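Subject: Re: [falomville-growers] Tomatoes in pots, worth the bother?

On October evenings I still go out at 6 with a flashlight, so put me down as a yes!

> Has anyone had luck with tomatoes in pots on a balcony?
> Mine got leggy and gave me 3 sad fruits all summer.
> Is it the soil, or should I just stick to herbs?

Don't give up on them! Leggy usually means not enough sun, or a pot that's too small (mine sulked for years in little ones). I moved to the big tubs from Benmoussa and the difference was wild, almost 70 tomatoes off one cherry plant. I water in the morning, feed every other week once the flowers show, and pinch out the side shoots when I remember. Basil goes in the same tub and seems perfectly happy there.

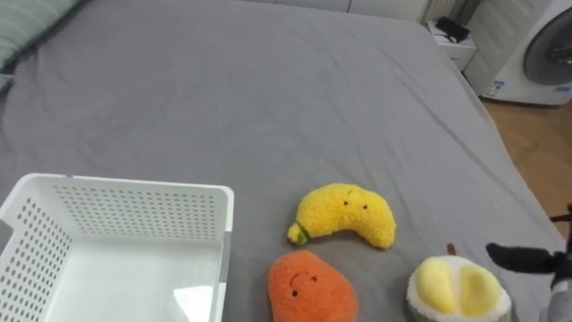

Falomville Growers' Letter, no. 318, p. 3

The seed swap at Plenbridge is back on too, and I have far more bean seed than I could ever plant - purple ones, climbing ones, a speckled one I've lost the name of. Bring envelopes! I'd love to trade for garlic or any hardy kale. And if you have a spare Trarar trellis clip, the green kind, please stick it in your pocket for me, mine keep ending up in the compost.

Happy digging, all!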